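Planning the Equipment Budget for a Two-Arm Tidying Robot
Project report, Household Robotics course

3. What we asked for first

When we sat down in September to write our equipment request, we were pretty excited and it showed. The first draft had a third arm in it (as a spare, we told ourselves), two kinds of grippers and a very nice rolling base. Our department gives each group a fixed amount, and the draft went over it by $700 before we had even thought about shipping. So we went back and asked ourselves what the robot would really be doing all term, which is reaching into bins and baskets in ordinary, rather crowded rooms.

We compared two suppliers for the small parts, Hondard and Usen. Hondard was cheaper on nearly everything, but Usen would sell us cable clips and fasteners in small packs, and we knew by then that we would be going through a lot of those. We ended up splitting the order, and we would do it that way again.

4. Where the arms have to work

We planned the rest of the list around places like these, with containers down low and cables running along the arms.

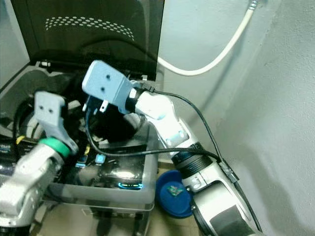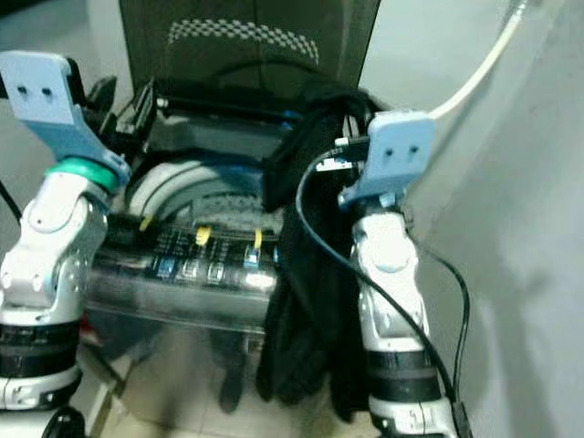
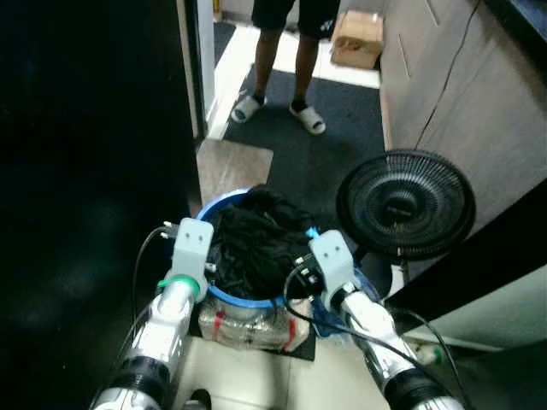
5. The revised list

Arms. We kept the two arms and dropped the third. In its place we set aside $300 for repairs, which felt like a gamble at the time, but a spare arm would have eaten the whole budget by itself.

Gripper parts. We priced 16 sets from Fakir and then cut the order in half. It's easy to reorder these, and we expected to change our minds about the shape (we did, twice).

Cables and clips. Our first list had one line that just said "cables," and we are a little embarrassed about it now! Every cable that follows an arm needs slack at the joints, so the lengths have to be measured with the arm stretched out and again with it folded. We added $96 for longer leads and clips.

Things to pick up. Bins, baskets, old clothes and dead electronics cost us nothing, as we all had plenty at home — one closet supplied most of it.

Storage. A lockable case from Jellow was on the list until the last week. We moved it to next term's request, together with the rolling base, and the arms go back on their shelf in the lab in the meantime.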